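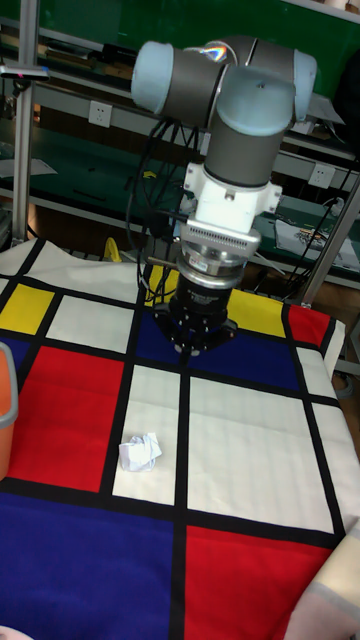
Piret Rebane would not trust a machine with her kitchen yet and told the Clelton evening so, twice, the second time louder. Maybe with the bin, she said. Not with the glasses and not with anything her mother gave her.

News > Local > Business

Rebane runs the linen side at Gratudis, the short-stay cleaning outfit, and was one of four speakers at Clelton town hall in February on whether robots can do the chores yet. Household chores and shop-floor ones. Good turnout for a wet night, people standing along the back by the time it got going.

Short answer from the front table: some of them, slowly, with someone nearby.

Saulius Strazds of Wimero had the numbers. Wimero has been trying arms on small tidying jobs, the sort of thing anyone does without thinking on the way past a table. Rubbish off a cloth, mostly. His best run was 16 pieces out of 20 picked up and dropped where they were meant to go. The other four he went through one at a time, which took a while. One was squashed flat against the table. One got away on the second grab. The last two he blamed on himself, bad settings.

Crumpled paper is harder than it looks, he told the room. A box has sides and is the same shape every time. A wad of paper isn't the same shape as the last one and it changes again when you squeeze it. Cloth underneath makes it worse, as the fingers come down a touch low and take a pinch of tablecloth as well. Bright patterns can bother the vision side too, so his group uses them on purpose – big blocks of red, blue and yellow with black lines between. If it only works on a plain grey bench then it doesn't work in a house, was how he put it.

He gets asked about speed more than anything. Didn't dodge it. A person clears a table in the time the arm takes to line up on its first piece. He reckons that will come down but wouldn't put a date on it, even when pushed from the floor.
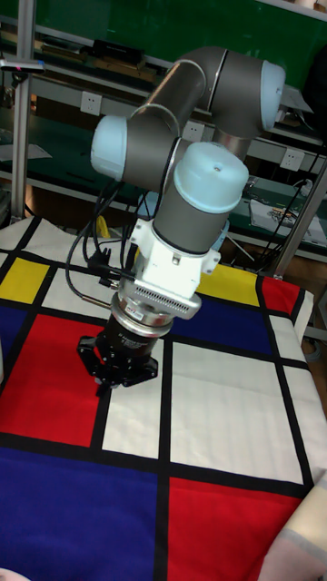 Fingers were the other thing. Strazds said most of the questions he gets by email are about the brains of the machine and hardly any about the grip, when the grip is where his days go. Too hard and the item is crushed, too soft and it drops halfway to the bin. He'd like a gripper that can do a sock and a mug in the same afternoon without anyone swapping parts. Hasn't got one.

Gunārs Sproģis took the shop-floor half. He manages packing at Lūse, the bakery supply warehouse out past the rail crossing, and was more cheerful about it. Machines already do the dull end of his line, he said – same carton, same height, same spot, all night long. What they can't do is the mess around it. Torn wrap on the floor, a split bag of icing sugar, a pallet somebody left crooked at the end of thier shift. That still gets a person and a broom.

He was asked whether jobs had gone. Two roles had changed, he said, and no one was let go, though he admitted the casual hours before Christmas were shorter than they used to be. Some muttering at that. A woman near the door said shorter hours was a job gone if you were the one living on them. Sproģis said that was fair.

Cost came up, as it would. Yuto Minami, who fixes washing machines and dryers and was there for the repair trade, said a household might pay $2,000 for something that folded towels and put them away, properly, every time. Past that they'd keep folding. And who comes out when it stops? He has customers who wait a fortnight for a dryer belt. He wanted to know where the spare parts would be kept and how long a maker would have to keep selling them. Neither Strazds nor Sproģis had much of an answer.

Rebane came back to beds. Her crews turn over a flat between ten in the morning and the 2 pm check-in, and the bed is the slow part, fitted sheet especialy. She has watched plenty of clips of machines doing laundry and says they nearly always start with the item already laid out flat. Somebody did that bit. She'd take a machine that emptied bins and wiped a bench tomorrow and put her people on the bathrooms, where the complaints come from.

Questions ran long. One man wanted to know about stairs (no). A high school student asked if the arms learn from mistakes, and Strazds said sort of – failed grabs get kept and gone over, and someone has to decide what counts as a fail. Paper in the bin but the bin knocked over, for instance. They argued about that one for most of a lunch hour.

Someone else asked about pets. Strazds wouldn't run an arm with a cat loose in the room and doesn't think anyone should. Small kids, same answer.

Priit Laur, chairing, asked for hands at the end. Who'd have one at home now, as they are? A few up. Who'd have one at work? More, mainly from the warehouse end of the room. He wrote neither number down and moved on to the parking.

Laur said a second evening is being looked at, on care work and lifting, if the hall is free. Rebane has been asked back and said she'd come if there was better coffee. Wimero may bring slides next time, Strazds had trouble with the projector cable and talked without them. Names to the front desk at the town hall, open until 4.30 pm.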